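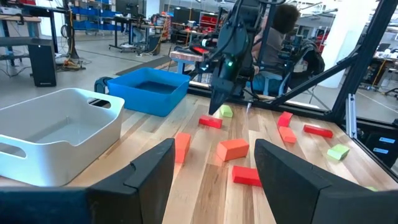

Workshop Tips: Setting Up and Keeping a Two-Arm Sorting Bench

These notes cover small benchtop cells with two arms working over one table, where the job is picking loose parts and placing them in bins. They apply to a shared shop with people at desks nearby. They do not replace the arm maker's manual or the site risk assessment. Where a tip and the manual disagree, follow the manual.

Table surface

Butcher block makes a good top. It takes screws anywhere, it does not ring when a finger touches down, and it can be sanded flat again after a bad season. Finish it matte. A gloss finish throws glare into a wrist camera, and the glare moves every time the arm does.

Striped grain is a mixed blessing. High-contrast strips can confuse edge finding on parts close to the wood in color. Red and green parts separate well from blond wood. Orange is the weak one under warm lamps. If orange parts are being missed, change the lamps before changing the software.

Check the top for level after it has been bolted down, and again in May or whenever the heating goes off. Solid wood moves with humidity. A top that has cupped 2 mm in the middle will give one good side and one bad side, and people will spend a day blaming the gripper.

Clean with a damp cloth and mild soap. No wax, no silicone polish. Silicone travels from the table to the finger pads and grip is lost.

Bins

Use bins with rounded inside corners where possible. A square corner traps small blocks where parallel fingers cannot reach them.

Cutout handles are convenient for lifting but they are also holes. A soft part can push partway through one and hang there. Either set the handle side away from the drop point or cover the cutout from the inside with tape.

Give each bin a fixed home. Two low stops screwed to the table at one corner are enough. A bin held only by its own weight will creep when a finger brushes the rim, and the creep adds up over a shift.

Use bins of different colors if the cell sorts to more than one. The color is for the people. The arms should be working from a taught position that has been checked that day.

Write the rim height of each bin on a card at the bench. Any bin swapped in for a broken one must match the card or the approach heights must be taught again. This has been the cause of more bent fingers at the Matholm shop than every other cause together.

Test parts

Foam-type blocks are the right parts for setup and training. They forgive a bad grip and they do little harm when dropped. Do all new motion on soft parts first, at reduced speed, and move to production parts only after a clean run.

Keep a mixed set of long, square and small pieces. Lay them flat, on end and at an angle. A cell that has only been tried with parts lined up square to the table edge has not been tried.

Replace blocks when the corners go round or when finger marks stay in the surface. Worn blocks pick differently from new ones. Mark each set with the date it was opened and do not mix sets.

Fingers and grippers

Inspect the fingers before the first run of the day. Look for nicks on the tips, loose screws, and any difference in height between the two. Close them on a strip of paper and pull. The paper should drag evenly along the full contact length.

Matte black fingers are easier on a wrist camera than bare metal. If they have been polished by wear, scuff them lightly with a gray abrasive pad. Do this with the fingers off the arm so the grit stays out of the slides.

Wedge-shaped fingers reach between parts well, but the outside faces will plow a neighboring part if the approach is too low. Leave clearance on the outside as well as the inside. On our bench 8 mm per side has worked for loose foam. Harder parts need more.

Do not treat an indicator light on the gripper as proof that it is safe to touch. Learn what each color means on that model and post it at the bench. On many units a green light means powered and ready, so the gripper may close without further notice.

Two arms over one table

Divide the table into three zones: one for each arm and one shared. The shared zone belongs to one arm at a time. Set this in the controller. An agreement between two programs written by two people does not count.

Park each arm high and back. A parked arm left hanging low over the parts will be struck sooner or later, either by the other arm or by somebody's head.

When one arm carries a wrist camera, check what the other arm does to its view. A gripper hovering over a part hides it, and its shadow can hide the part next to it. Allow a short settling time after the second arm clears before taking the shot.

Run both arms through the full cycle with no parts, at slow speed, after every change to either program – including changes that seem to concern only one of them.

Cables

Tie arm cables at every joint the maker provides for, with a loop long enough for full travel and no longer. Move the arm by hand or at jog speed to each end of its range and watch the loop. A cable that goes tight at one corner of the table will fail at the connector.

Keep floor cables off walking routes. Use a covered channel, or lift them to the frame and bring them down behind a post. Separate power from signal and label both ends. Coil extra length in a flat figure eight and hang it. A heap on the floor collects chips and gets kicked.

The frame

Aluminum extrusion is easy to build with and easy to get wrong. Joints loosen with vibration. Go over every bolt after the first 24 hours of running, then monthly. Put a paint mark across each bolt head and bracket so that a turned bolt shows at a glance.

Diagonal braces should go in before the arms are mounted. A frame that can be shaken by hand will shake under an arm, and any camera fixed to it will shake too.

An open frame is a frame, and it does not guard anything by itself. If the risk assessment calls for guarding, fit panels, a light curtain or a scanner, and test the stop function in the way its maker describes. Tape on an extrusion post is a reminder only.

Label every panel and cabinet on the outside with what it feeds and where it is switched off. Set labels at a height that can be read standing up.

People near the cell

The seat closest to the cell should be outside the reach of both arms with the grippers fitted and holding the longest part. Measure it with the arm stretched out. The reach figure in the data sheet usually leaves out the gripper.

Anyone seated nearby needs an emergency stop within arm's length that can be found without looking. Press it once a week while the cell is running slowly and confirm that both arms stop. Ours is done on Wednesday before the first job.

Rolling chairs drift. Put a stop strip on the floor at the edge of the reach zone, or use a chair with locking casters.

Tie back long hair, and keep badges and loose cuffs away from the joints. Gloves are not to be worn within reach of a powered gripper unless the assessment says so.

Before reaching onto the table: stop the cell, confirm both arms are stopped, then reach. Pausing one program does not stop the other arm. For work on the arm itself, switch off at the isolator and lock it.

Floor and surroundings

Concrete should be sealed, or dust will reach the slides. Mats are fine at standing stations if the edges are beveled and lie flat. Do not run a mat over a cable.

Store spare bins on shelving away from the bench. Full-color shelving in the background can upset a color check if a camera looks outward past the table edge. Limit the search area to the table, or hang a plain gray screen behind it.

Do not put tools down inside the cell. If a wrench must be used there, it comes from a numbered shadow board and goes back before restart.

Records

Keep one logbook per cell. Enter program changes, finger changes, bin changes, dropped parts and every stop that was not planned. Paper is acceptable. The Irkotus bench reached page 296 of its first book before it was replaced, and the old book is still the quickest way to look up a finger offset.

Each entry needs the name of the person, what was changed, and what the value was before. The old value is the part most often left out.

Restart check

Table clear of tools.
Bins against their stops, rim height matches card.
Fingers tight, paper test done.
Cables free at full travel.
Emergency stop tested if due.
Everyone outside the reach zone and told that the cell is starting.
Slow cycle without parts, then slow cycle with foam, then normal speed.
Log signed.

Corrections to this page go to Akinyi Mutiso. Include the cell name and the arm model. Finger drawings for the older benches are kept in the Lernivel folder.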